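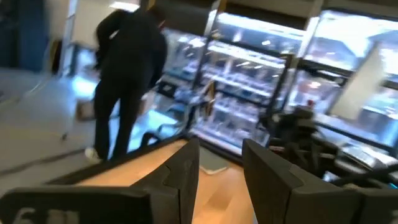

Chapter 4
Setting a Tray

Before you read

Think of the last meal you ate from a tray. Where was the cup? Could you reach the fork without moving something else first? Write down what you remember and keep the note until the end of the chapter.

Words to know
cover: all the dishes, flatware, and glassware set for one person
flatware: forks, spoons, and table knives
rim: the raised edge of a plate, bowl, or tray
well: the flat center part of a plate, where the food goes

4.1 The tray as a small table

In Chapter 3 you learned how a full table is laid for a family meal. A tray follows many of the same rules, but everything must fit inside its edge, and the whole setting has to survive being carried. A person eating at a table can slide a dish six inches to the left. A person eating from a tray in a cafeteria, a hospital bed, or an armchair often cannot.

Start with the tray itself. It should be clean, dry on both sides, and free of cracks. Check the corners, where crumbs and dried soap collect. Set it down on a flat table with the long side facing you. Do not load a tray while holding it, and do not let any part of it hang over the edge of the table.

The plate goes down first. For a single dish, put it in the center. When a meal has a plate and a bowl, move the plate toward the front and put the bowl behind it. Hold each dish by the underside and the outer edge, and keep your thumb out of the well.

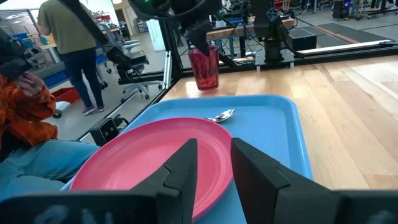 The spoon and fork come next. Handle them by the lower part of the handle, never by the bowl or the tines, and turn the handles toward the person who will eat. Pieces of flatware that lie across each other will slide when the tray is lifted. The cup goes on last, near the back, and is filled no higher than an inch below the top.

Evangelia Vrettos ran the lunch program at Wallbridge School for many years. She taught new helpers to load each tray in the same order every time: plate, bowl, flatware, napkin, cup. "If you change the order, you forget the spoon," she told them. The kitchen sent out 1319 trays in one June, and the order was posted on the wall next to the tray rack.

4.2 Choosing dishes

Dishes for tray service should be low and stable. A tall, narrow bowl tips easily when the person carrying it stops short. A low bowl is steadier, but a very wide one may leave no room for anything else. Many kitchens serve from one large bowl that stays on the table and put only small dishes on the trays.
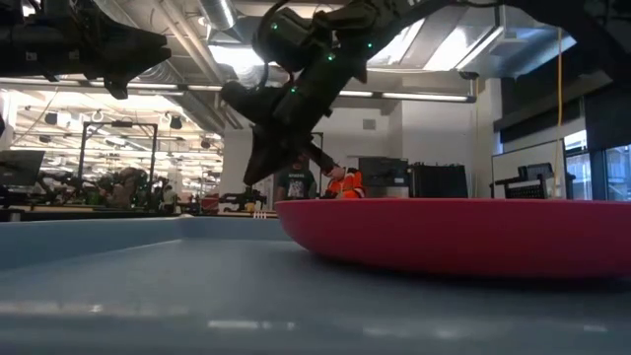
Figure 4.1 A wide, shallow bowl with a smooth rim.

Plastic dishes are light and do not break easily. They also scratch, and a scratched surface is harder to clean. Run a finger over the well of a plastic plate before you use it. If you can feel cuts, set the plate aside and tell your instructor.

Color matters more than many students expect. Rice on a white plate can be hard to see for a person with weak eyesight. The same rice on a red or blue plate stands out. Tomato sauce is the opposite case. When you plan a meal in the lab at the end of this chapter, write the color of the plate next to each food on your menu sheet.

Check your reading
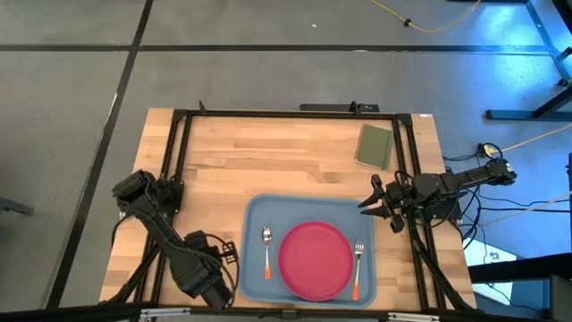
Why is the cup put on the tray last?
It is the item most likely to spill. Once it is in place, you should not have to reach over it or move other dishes near it.

Work with a partner on the next two items. Kaede Chiba is setting a tray for her grandfather, who uses only his left hand. List the changes she should make to the standard order and placement. Then draw the finished tray from above and label each part of the cover.

Continue to Section 4.3, Carrying and Clearing, on page 59.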